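Trasgate opens sign-ups for its laundry demonstration library

FOR IMMEDIATE RELEASE – 5/6/24

Hi, I'm Catarina Barros, and I run data collection at Trasgate. Our press person is on leave, so you get me! We've put together 424 recorded demonstrations of two arms handling clothes, and we're calling the whole thing Hundora. Sign-ups for research groups open today.
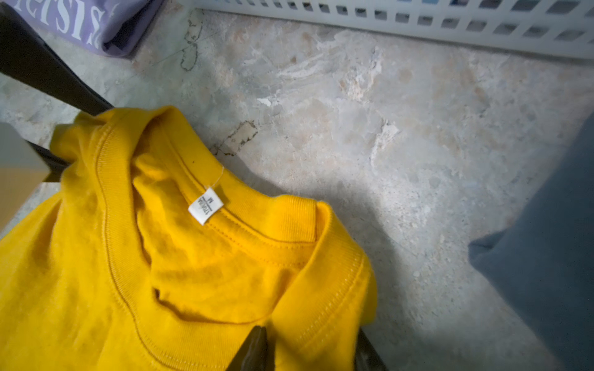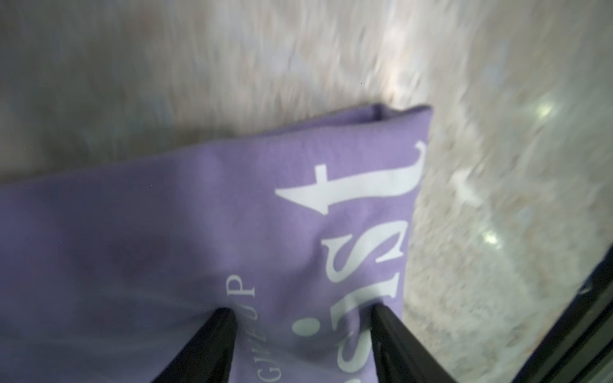
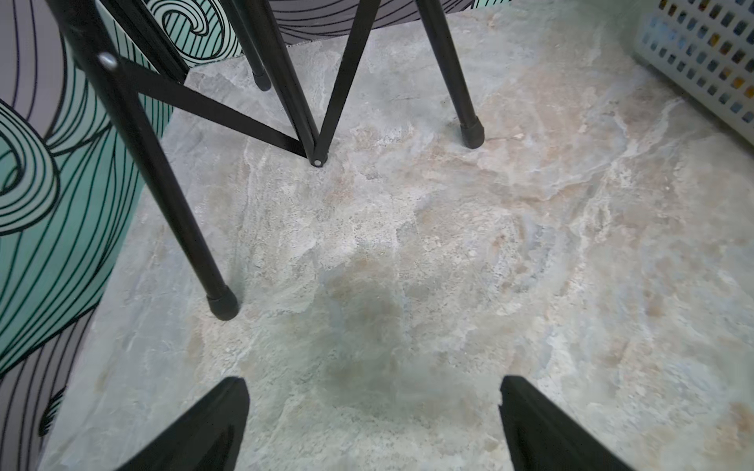
Views from the gripper cameras, and one of the whole station:

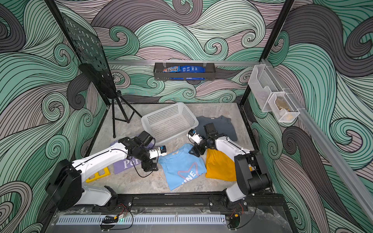

Every demonstration is driven by a person. One of our 6 operators picks a garment, works the arms through the job and marks the recording as good, shaky or failed. We keep all three (the failed ones are my favorites, and the learning team keeps asking for more of them). A shirt that slips out of the fingers and gets picked up again tells a model plenty about sleeves and collars.

We started out recording only neat folds on a clear surface, and the first model we trained got lost as soon as a shirt was bunched up. So now we mess things up on purpose – different colors, different piles, other stuff in the way – and the operators swap shifts every 2 hours so that one person's habits don't take over the set.

Our partner Isberg is checking the labels, and Akanda is writing the loading tools, which I've been using all week and really like. By September we want to be at 758 demonstrations, with towels and pants getting a lot more time than they have so far.

Groups that want early access should send us a short note through the Trasgate website saying what they plan to train and which garments they care about. Reporters are welcome to visit and try driving the arms. Bring a shirt you don't mind seeing wrinkled!

Media contact: Catarina Barros, Trasgate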